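News > Gaming > Mobile and TV

Urkevik adds controller support to Kikia on Android TV boxes

Urkevik has released an update to Kikia, its side-scrolling puzzle game, that lets people play it from the couch with a Bluetooth controller. The Android version had been touch-only since it came out, and owners of TV boxes could install it but not get past the title screen without plugging in a mouse.

The update is free for anyone who already has the game. It went out in April to a small group of testers and is now open to everyone. Buttons can be remapped from the settings menu, and the on-screen thumb pads disappear as soon as a controller is paired. They come back if it loses its connection, so a dead battery no longer ends a run.

Kenta Higuchi, lead programmer at Urkevik, said the menus took longer than the controls. "Moving the character with a stick was a week of work," he said. "The map screen was built for fingers, and we ended up drawing it again from nothing."
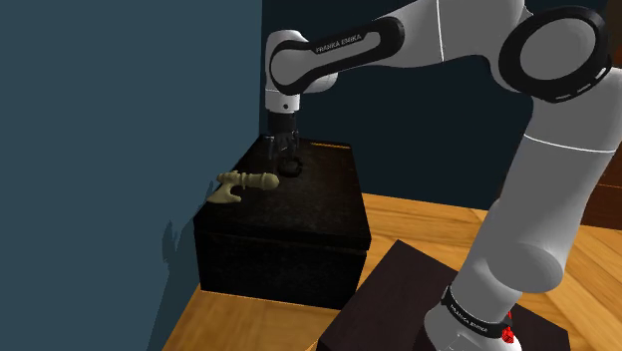

Saves now carry over between devices as well. A player who starts a level on a phone can finish it on the TV, as long as both are signed in to the same account and running the new version. Saves made on the old version are converted the first time the game opens - the studio suggests leaving the app alone until the progress bar is gone.

The testing group had 2,788 players in it, and 2,593 of them sent back at least one report. Ayane Ueda, who handles support for the studio, said most of the complaints were about lag on older boxes. A new low-detail mode is meant to help with that. It turns off the moving backgrounds and the water reflections, and it can be switched on in the middle of a level.

Local co-op is still missing. Urkevik said it is working on a two-player mode for Clastuvmont, the castle chapter that was added last year, but gave no release window. The Wada chapter, which depends on tilting the phone, can be played with the right stick for now. Higuchi said that was a stopgap and that a few of the tilt puzzles are harder that way.

The download is 43 MB for existing players. People installing Kikia for the first time will get the new version automatically. Controllers need to be paired in the box's own Bluetooth settings before the game is opened, and up to 3 can be remembered, each with its own button layout.

The iPhone and iPad version is not part of this update.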